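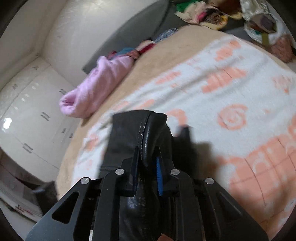
What's a grabber kit??

Ever tried picking up a grape with kitchen tongs? Squish. Now try a jacket. Floppy, slippery, goes everywhere. Robots have the same trouble, only worse. They don't have skin like you.

So a company called Plornari made a kit, the Sikine. It comes in a box with 65 parts. Two jaws, soft pads, pins, a handle. No motor in this one! You are the motor. Squeeze, the jaws close. Let go, they open.

Why would a robot company sell somthing with no robot in it? To teach. A robot can learn how to hold stuff by watching people do it with the same kind of hand. Lots and lots of tries. Plornari says 256 tries is a good start for one job, like folding.

Leather is a tricky one. Smooth and shiny. Pinch too little, it slides away. Pinch too hard, wrinkles.
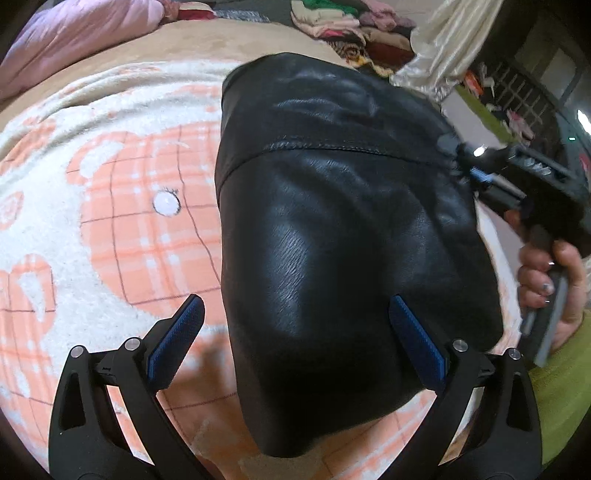

Jaws open, blue pads ready. Folded black leather on the bed.

See the pads? They have tiny diamond bumps. Bumps help grip, same idea as the bottom of your sneakers.

Thaddäus Kuster tests toys and kits for us. His score: 4 stars. Good points, easy to squeeze and the pads really grab. Bad points, the pins are fiddly and building it took him almost 3 hours. Get a grown up to help with teh pins.

Try it at home: put on oven mitts, fold a T-shirt. Hard, right? Now you know how a robot feels. Well. Robots dont feel. But you get it.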